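4.2 What happens to the work when it is recorded

The claim made most often for table-service automation is that it removes dull work. We are not convinced that it has removed any yet. At Pandanlow, the catering firm where we spent September, the dull work has moved into another room and acquired a new name. Staff who used to lay and clear tables for guests now do part of each shift as demonstrators, laying and clearing the same few items with a hand-held gripper in each hand so that Zumolar can learn from the recordings.

Zumolar's planning document describes this as "capturing existing skill." The phrase deserves some doubt. A server who lays a table works with ten fingers and carries several things at once. A demonstrator has two pairs of jaws and must approach every object in a way the jaws allow.
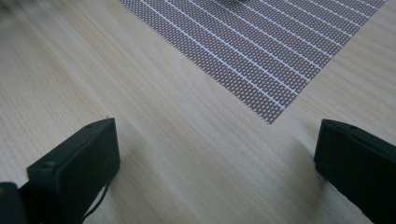

Several demonstrators told us they had to unlearn habits they were proud of, such as squaring a mat with the side of the hand while the other hand was already reaching for the next plate. What is captured, then, is a slower skill invented for the tool. Whether it transfers to a dining room with guests in it has not been tested, and the planning document does not say when it will be.

The target was 300 recordings per demonstrator in the first phase. Supervisors treated this as a modest number. The people holding the grippers did not, and complaints about sore wrists came up in 7 of our interviews. A recording that was judged untidy did not count toward the target, although the time spent on it did count as part of the shift. We found no written rule for what made a recording untidy.
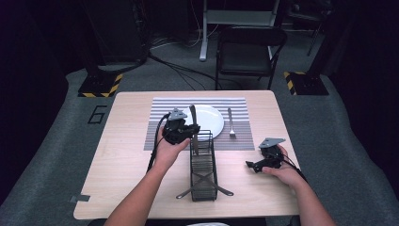
Figure 2. A demonstrator holding a table knife in the left gripper above a wire rack.

Pay is the other open matter. Demonstrators kept their usual hourly rate, with nothing added for work that may later be used to cut the hours of their own team. Managers said that no decision on staffing had been made. That may well be true, but it is also what we would expect to hear at this stage, and we do not treat it as a finding.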